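Störungen & Sicherheit / Greifer / Häufige Fragen

Warum lässt mein Arm den Löffel fallen?

Die Frage bekomme ich zu unserem Ploven-Aufbau mit Abstand am häufigsten, und ich kenne das Problem leider selbst! Bei uns lief die Geschirraufgabe wochenlang brav, und dann kam im Januar das Update der Steuerung Grarken. Seitdem rutschten uns Löffel weg, immer die glatten aus Keramik, immer kurz nach dem Anheben. Im Protokoll stand trotzdem »Griff erfolgreich«. Na danke.
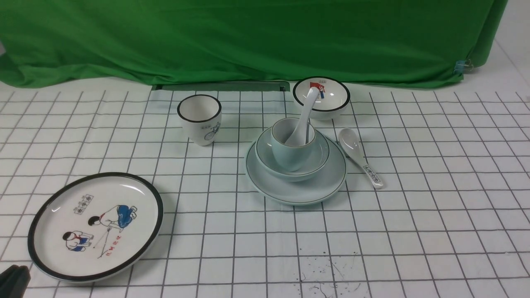 Tisch mit Rastermatte, ein Löffel im Becher, einer daneben.

Woran lag es denn nun?

An der Schließkraft. Das Update hatte den Wert von 80 auf 20 Prozent zurückgesetzt (Werkseinstellung, steht irgendwo hinten im Änderungsprotokoll). Für Stoff reicht das locker, für einen glasierten Löffelstiel eben nicht. Ich habe erst ewig an der Kamerakalibrierung herumgeschraubt, bis ich überhaupt in die Parameterdatei geschaut habe. Also bitte: dort zuerst nachsehen.

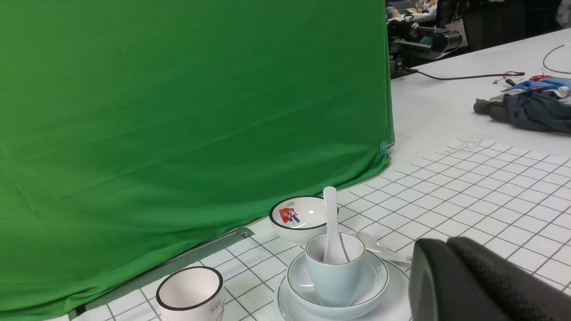
Aus Sicht des Handgelenks: Geschirrstapel, rechts der Greifer.

Meldet die Steuerung den Fehler nicht selbst?

Jein. Fehlercode 1.967 kommt nur, wenn die Finger komplett zufahren und nichts dazwischen ist. Rutscht der Löffel langsam, bleibt alles still und der Arm fährt seine Bahn mit leerem Greifer zu Ende - ziemlich gruselig, wenn man danebensteht. Ich lasse deshalb nach dem Anheben eine Pause von ungefähr 6 Sekunden machen und prüfe die Fingerstellung ein zweites Mal. Kostet Zeit, ja, aber ich schlafe besser.
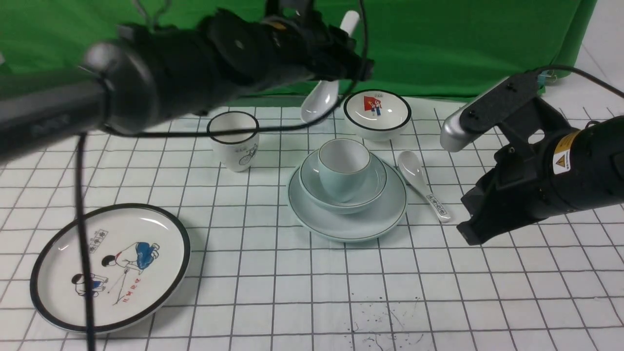
Löffel senkrecht im Greifer, die Laffe zeigt nach unten.

Darf ich den Löffel schnell selbst zurücklegen?

Nein, nein und nochmal nein. Erst Not-Halt drücken, dann warten, bis beide Arme stehen, dann hineingreifen. Ein pausierter Arm ist kein abgeschalteter Arm! Bei mir ist er einmal mitten in der Pause wieder losgefahren, weil die Wiederholung noch in der Warteschlange lag. Passiert ist nichts, aber der Schreck saß. Und wenn ihr sowieso schon anhaltet, leert gleich die Warteschlange mit,
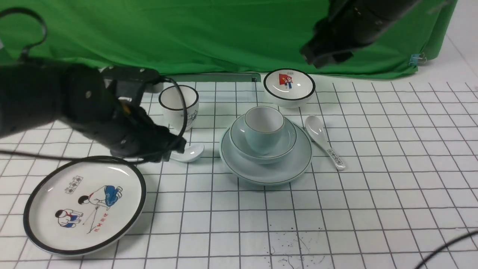

sonst macht Grarken nach der Freigabe genau da weiter, wo der alte Auftrag hing. Das gilt auch nach einem kurzen Stromausfall.

Und die Kabel?

Gute Frage, kommt oft zusammen mit der ersten. Eine hängende Schlaufe kann am Tellerrand hängen bleiben und am Handgelenk ziehen, und dann sitzt der Griff schief, egal wie kräftig er ist. Vor dem Start einmal beide Arme langsam durch den ganzen Arbeitsbereich fahren und dabei nur auf die Kabel schauen. Klettband habe ich auch probiert, hält mittelgut.

Hilft ein Zurück auf die alte Version?

Kurzfristig schon. Ich bin dann aber doch beim Update geblieben und trage die Schließkraft nach jeder Installation von Hand ein.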